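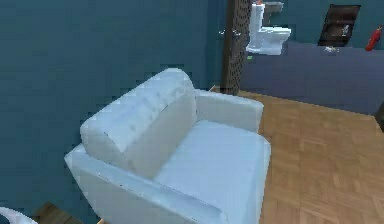

Open day safety and readiness checklist
Site: Juhl building, Bustadville, ground floor
Event: Grestoswood open day, home robot demonstration (simulator and live arm)
Date of check: Dec 21, 2022
Checked by: Mavis Lindgren
Present: Valter Boström (simulator), Gerardo Fiore (building), Rasa Ramanauskas (visitors)

Marks used: OK, OK with comment, Action, N/A. An Action item must be closed and initialled before doors open. Comments from the July visit are carried over where they still apply.

1. ENTRANCE AND ROUTE

1.1 Front doors open fully and stay open on the hold. OK.

1.2 Sign-in desk clear of the door swing. OK with comment. Desk was moved back against the radiator after July. Please leave it there.

1.3 Walkway from sign-in to demonstration room clear. OK with comment. Narrowest point measured at the display board, 966 mm. Gerardo would like more. The board can go flat against the wall if the coat rail goes into the side room.

1.4 Floor mats flat, no curled corners. Action. Mat inside the second door lifts on the left. Tape it or take it up. GF to do.

1.5 Step-free route signed. OK. The sign now points the right way.

2. FIRE AND FIRST AID

2.1 Both exits from the demonstration room unlocked and usable from inside. OK.

2.2 Extinguishers in place and in date. OK with comment. There are 2, one by each exit. The simulated flat shown on the big screen also has a red extinguisher on its wall, and in July a visitor pointed to it when asked where the nearest one was. Rasa will point out the real ones by hand in the welcome talk, before the screen is switched on.

2.3 Exit signs visible with the lights dimmed. OK with comment. Lights go to half for the screen part only. Checked at half from the back row and both signs can be read.

2.4 First aid box stocked. Action. No small plasters left. RR to restock.

2.5 Named first aider on duty all day. OK. Barrett Villanueva, with Gerardo as cover at lunch.

3. SIMULATOR STATION

3.1 Screen stand stable, wheels locked. OK.

3.2 Cables covered where people walk. OK with comment. The controller lead is long enough to reach the front row and will be trodden on. Valter is to tie back the spare length.

3.3 Seating for people using the controller. OK with comment. Some visitors felt queasy in July when the view turned quickly. Turn speed has been lowered. Offer a chair to everyone, and let people stop whenever they like.

3.4 Simulator link to the live arm disconnected. OK. Pulled at the back of the rack and tagged. Nothing a visitor does with the controller can move the real arm. I asked Valter to show me this twice, once with the arm powered and once without, and the arm stayed still both times.

3.5 Rooms load and reset without a restart. OK with comment. Reset run 558 times overnight by script with no failures logged. One reset by hand during this check, also fine.

3.6 Scene content suitable for a family audience. OK. Ordinary rooms and ordinary household things throughout.

3.7 Operator's view matches what the audience sees. OK with comment. The picture is coarse at a distance and small things come out as a few dots of colour. It reads well enough from the front three rows. People at the back should be invited forward for the floor task.
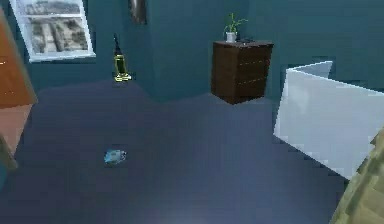
Simulator view: Grestoswood / V. Boström

3.8 Floor task explained before it starts. OK with comment. The task is to drive up to the small light blue object on the floor and stop short of it. Valter's talk assumes everybody has spotted it. Ask him to point. Several people in July steered for the yellow vacuum cleaner against the wall, which stands out more.

3.9 Talk does not overstate the result. Action. The draft card says the robot "tidies the whole house". The simulator run ends when the robot stops at the object. Card to be reworded before printing. VB and ML.

3.10 Virtual furniture edges. OK with comment. The big white box shape on the right of that room has ragged edges on screen and the dresser looks as if it hovers a little. Neither affects the run. Valter says the drawing was kept simple so that it keeps up on the older computer. If a visitor asks, give that answer.

4. LIVE ARM STATION

4.1 Barrier complete on all open sides. OK with comment. The hinged panel needs a firm push before it latches. Barrett knows, but anyone covering for him must be shown.

4.2 Opening the barrier stops the arm. OK. Tested from each side with the arm moving at demonstration speed.

4.3 Stop buttons tested. OK. Operator's button and barrier button both work. Each was reset separately after the test.

4.4 Arm speed limited. OK. Limit is set with a key. Key held by Barrett and kept on his person, please, and not in the drawer.

4.5 Work table fixed down. OK with comment. Table height is 700 mm, low enough for a small child to reach over if the barrier were ever moved closer. Tape marks are on the floor for the barrier feet. Check them at the start of each session.

4.6 Objects for handling are soft or unbreakable. Action. One of the mugs is china. Remove it and use the plastic one. BV.

4.7 Nobody enters the barrier while the arm has power, staff included. OK with comment. Barrett asked whether he could reach in to straighten a dropped object. No. Power off, lock, then go in. It takes longer and the audience can wait.

4.8 Noise. OK. Normal talking can be heard over it.

5. VISITORS AND STAFF

5.1 Group size agreed. OK. Rasa has the list and holds the next group at the sign-in desk until the last one is out.

5.2 Children to be with an adult in the demonstration room. OK. On the booking page and on the door.

5.3 Staff can be recognised. OK with comment. Green Reltov lanyards. The blue ones from July looked too much like the visitor ones.

5.4 Photography notice up. OK.

5.5 Hot drinks kept out of the demonstration room. Action. There is nowhere to put a cup down outside the door, so people carry them in. A small table is needed in the corridor, clear of the walkway in 1.3. GF.

5.6 Controller wiped between users. OK. Wipes and a lidded bin are under the screen stand.

6. CLOSING DOWN

6.1 Arm parked, power off, lock on. To be signed on the day.

6.2 Simulator computer shut down, screen off at the wall. To be signed on the day. The screen has its own switch behind the left leg of the stand and was missed last time.

6.3 Both exits checked and the building count agreed with the sign-in sheet. To be signed on the day.

OPEN ACTIONS

1.4 Mat at second door: GF
2.4 Small plasters: RR
3.9 Wording of the simulator card: VB and ML
4.6 China mug: BV
5.5 Table for drinks: GF

General comment (ML): The room is in better order than it was in July and the route works. I would not hold up the event for anything in section 3 except the card. Section 4 is fine as long as the barrier feet stay on the marks. I will walk round again with Gerardo once the mat and the corridor table are done, and initial the sheet then.

Reply (VB): Controller lead now tied back. New card wording is "The robot finds an object on the floor and stops in front of it." I will point to the object at the start of each run.

Reply (BV): Mug gone. Panel latch has been oiled and still needs the push.

Contact: open day desk, Grestoswood, Juhl building, Bustadville | © Grestoswood 2022 | Back to top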